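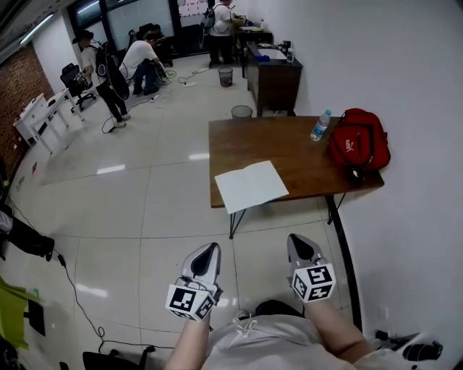
How I compare two pairs of hand-held grippers before we commit to one

I've now done this three times, and each time I wished I'd written the steps down, so this is me finally writing them down! It assumes you already have your grippers, your marker cubes and some kind of head camera working. If you don't, start with Chiyo Oshima's setup page and come back.

What you need

Two pairs of grippers (mine were the Lurodel pair and the Dronetti pair), printed marker cubes for both, a table, a notebook, and the things you want to pick up. I like a water bottle, a backpack and something flat. The flat thing is always the hard one.

Step 1: Check the cubes sit still

Hold a gripper by the handle and give it a good shake. If the cube wobbles even a little, tighten it now. I skipped this in November and threw away 700 frames of a Charbonneau trial (still sore about that). Then look at the printed faces under your room lights. Glossy paper was a pain for me, so I reprint on matte.

Step 2: Sit down and rest them on nothing

Sit with both grippers pointing away from you and your elbows loose. Start the recording and hold still for 4 seconds. You want every clip to open the same way, with both cubes in view of the head camera. If one keeps dropping out, tilt your chin down before you start messing with the camera mount. Half the time it was just my posture.

Step 3: Open and close, slowly

Squeeze all the way shut, let go all the way, and repeat for a minute. Watch the pads. On the Dronetti pair mine met at the tip first and left a gap near the handle, fine for a bottle cap and bad for fabric. Write it down by hand as you go. I always think I'll remember, and I never do.

Step 4: Do the pickups

I do 60 per pair, split evenly between left and right hand. Swap pairs halfway through the session, then swap back, otherwise whichever pair goes second gets blamed for your tired thumbs. Sum-yee Lo suggested that one and it changed my results quite a bit.

Step 5: Look at the dropouts

Go through the log and mark every stretch where a cube was lost. Short gaps when your wrists cross are normal. Long gaps with your hands apart usually mean a bad print or a dark corner.

My pick was the Lurodel, mostly for the pads. The Dronetti handle is comfier though, and if you're planning on 4,000 pickups like the Kemerport people are, I'd weigh that pretty heavily. Try both for a whole afternoon if you can borrow them, and keep your cube files labeled by pair, left and right. Mixing those up cost me a full evening.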